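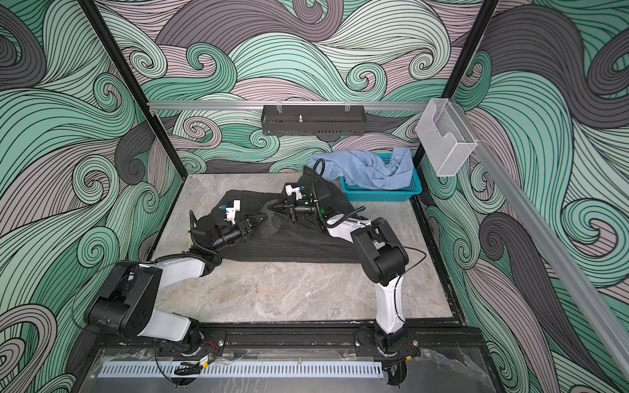
Blue shirt in the basket, pinstripes on the floor. So far, so normal.

There is a kind of person who owns a folding board. My brother-in-law, Rommel Bautista, is one, and he has told me more than once that a shirt takes him eight seconds. I have never asked what he does with the time he saves. I suspect he folds something else.

I would like to put in a word for the heap. The heap is an honest piece of furniture. It sits in its basket with a sleeve hanging over the side, it asks for nothing, and when you want a shirt you pull one out and put it on. By lunch you have sat in a car and leaned on a desk and your shirt looks exactly like mine, folding board or no folding board.

The trouble with folding is that most of what we own won't go along with it. The lessons always use a T-shirt, which is a rectangle with ambitions. Give the teacher something dark with a pinstripe in it and a shape known only to its tailor, and watch the confidence drain away. The stripes ought to help. They are practically ruled lines! But get one edge straight and the rest wander off towards the skirting board like guests leaving a dull party. 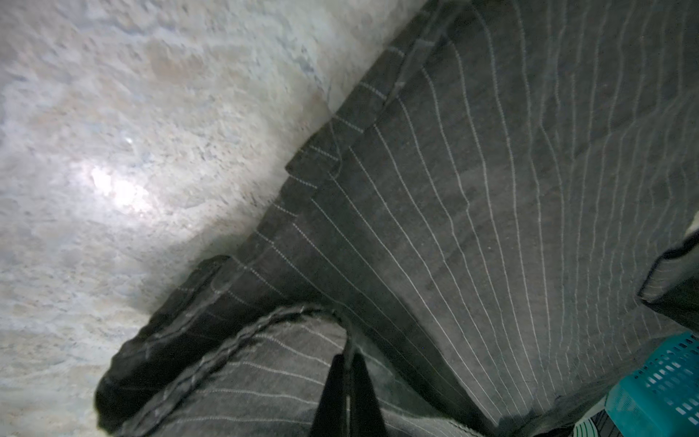 Stitched lines, none of them in any hurry to be straight.

Thick things are worse. I went on a Saturday course once, at a place called Huvgate, where 58 of us paid to be taught storage by a man with very clean cuffs. He held that anything could be brought down to thirds. I asked him about quilted blankets, the grey sort that removal men put round a wardrobe. He said thirds. I have since tried thirds. What you get is a stack of edges, each one fatter than the last, and a lid that won't shut. A blanket like that wants to be thrown over something, and I think we should let it.

I'm told there are people who iron their tea towels. Imtiaz Dissanayake, who shared a house with me in Gratmont for two winters, ironed his socks, and he was late for everything — weddings included. I mention it without comment.

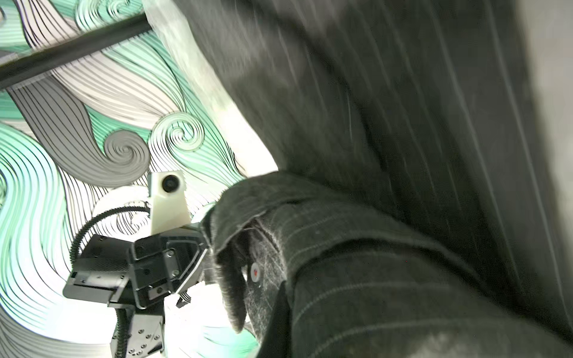

Pinstripe, doubled over on itself and with a deep crease.

Now, I do accept that there are limits. A suit should be hung up. Anything you mean to be buried or interviewed in should be hung up. But a crease is only a record of where the cloth has been, and we are far too ashamed of it. The steamer I bought (500 watts, it says, and it dribbles) has removed perhaps three creases and added a tidemark.

So leave the sleeve where it is. Rommel is coming in April, and he can do it in eight seconds if it bothers him.

Contact | Copyright Ristumen | Back to top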